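Brarkon is a method for training two-armed robots to carry out tabletop jobs from recorded human demonstrations. It was developed by Uriel Robles and Ngan-ling Hsiao and first described in a technical report from the Qiu laboratory, where both were then working. The method is best known for its use of rehearsed recovery, in which part of the training material starts from awkward positions instead of tidy ones.

Background

Learning from demonstration usually relies on a person steering the arms through a job while the cameras and joint readings are stored together. A policy is then trained to predict the next movements from the latest images. Policies of this kind often do well at first and then drift: a small error leaves the gripper somewhere the demonstrations never went, and the errors that follow grow larger.

Robles had met this problem in an earlier project, Kokis, which dealt with sorting cutlery. Spoons were a particular difficulty. A curved, shiny bowl offers few flat places to hold, and its highlights shift as the wrist camera moves. Small open boxes added a further limit on how the fingers could approach, and a spoon held inside one was kept as a test case when work on Brarkon began.
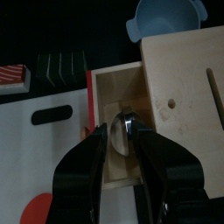

Equipment

The method was developed on a two-armed station called Ustach. Its arms face each other across a black table, and dark curtains keep down stray light and reduce changes in the background. Views from the wrists are combined with a fixed view of the whole table. The fixed view is used mainly to tell the policy what the other arm is doing, while the wrist views guide the last part of a grasp. 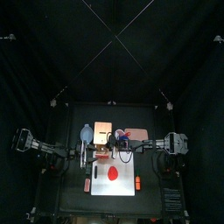
The Ustach station, with both arms reaching in over the table.

Objects are mostly toy food and small household items. Their layout is changed between recordings, but the same items are kept for a full round so that results can be compared.

Method

Training takes place in two stages. The first uses 3,024 ordinary demonstrations. The second adds 294 recovery demonstrations, each beginning from a position in which an earlier policy had stalled or missed. The operator takes over at that point and completes the job. Robles and Hsiao reported that the recovery set had to be sampled more often than its size would suggest — otherwise the policy largely ignored it.

Approach movements are treated separately from closing movements. During an approach the fingers stay open and the policy may correct its path freely. Once closing starts, corrections are limited to small shifts at the wrist.

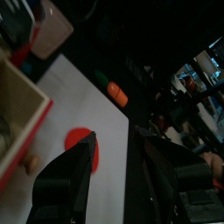 Wrist view with the gripper fingers open above the white paper.

Results

The main evaluation consisted of 200 trials. The policy trained on both stages completed more of them than one trained on ordinary demonstrations alone, with the clearest gain in jobs that called for a second attempt at a grasp. There was little difference on jobs using a single arm and a large object.

Shared space remained the weakest point. With both grippers over the middle of the table, each could block the other's wrist view, and the policy sometimes paused until one arm moved away.
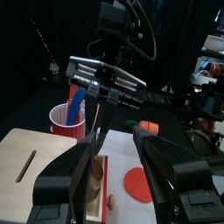
Hsiao later tested a version in which each arm was given a short record of the other's planned movements, covering the next 5 time steps. Pauses became shorter, though the change made training slower and was left out of the standard form of the method.

Limitations

Brarkon depends on an operator being present to supply the recovery demonstrations, and the positions chosen reflect the faults of one particular policy. A set gathered for one policy was found to be of less use to another. The authors also noted that all the trials were run on one station, under steady lighting, and that thin or reflective objects were still dropped more often than others.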